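Wrist camera pretraining in scanned scenes: notes on the Trollesside runs

The previous post covered the scene import pipeline. This one covers what happened when we trained on the result. Short version: the policy got better at approach and stayed mediocre at closing, and I have a partial explanation for the first and a guess for the second.

The setup is unchanged. The simulator is Simer, the policy is Cruzado (image in, end-effector delta and gripper width out), and the only observation is a single wrist view. No depth, no joint angles. Dariusz Kołodziej wrote the scene sampler, which drops the arm base at a random pose inside an environment and throws away any pose where the fingers start in collision. It does not check whether the pose is sensible for manipulation. We argued over that and left it alone.

Environments came from two sets. Dulledham is all indoor: benches, shelving, a couple of kitchens. Trollesside is outdoor and industrial, with a lot of large slabs, beams and open framework, and grey sky shows through the gaps. I expected Trollesside to be useless for a tabletop policy and included it mostly as a control.

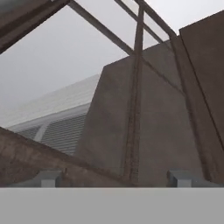 Why train a tabletop policy on views that contain no tabletop?

The background is the part of the observation we want the policy to stop relying on. In Dulledham the horizon, the bench edge and the wall colour all correlate with gripper height, and the network picks up on them early. In Trollesside those cues are absent or wrong, so the only stable reference left is the fingers themselves and whatever target object has been placed near them.

Each run used 300 episodes per environment and 11 environments per set. Everything else was held fixed: same learning rate schedule, same image augmentation (brightness, mild blur, small crop), same targets. Evaluation was on held-out indoor scenes that neither set contained.

With Dulledham alone, the approach phase succeeded in 52 per cent of trials. Adding Trollesside brought more than that at every checkpoint after the first, and the gap held when I cut the indoor data to match total episode count. I am not quoting the mixed figure yet because one of the seeds diverged and I want to rerun it before putting a number anywhere people might copy it from.

Closing is a different story. Grasp success given a good approach did not move with either mix. My guess is resolution. The rendered frames are soft, and in the last couple of centimetres the contact edge between finger and object covers very few pixels. Dariusz thinks it is the contact model and that no amount of visual data will fix it. We can separate the two by rendering at double resolution and leaving the physics alone, so that is the next job.

A smaller item on finger rendering. The first import had the fingers taking their shading from the environment light, and in dim scenes they sank into the background. We now light them with a fixed term so their colour stays near constant. It is less realistic, but training was noticeably steadier with it on and I have not seen a cost at evaluation.

Still open:

Whether sampling poses more sensibly would undo the benefit. It may be that the odd viewing angles are doing the work and the outdoor geometry has little to do with it.

Whether plain noise backgrounds would do as well. I ran this in March on an older build and the result was worse, but the finger lighting was broken at the time, so I don't trust it.

Config files for both mixes are in the usual repository under the tag trollesside-2. The diverged seed is in there too, with its logs.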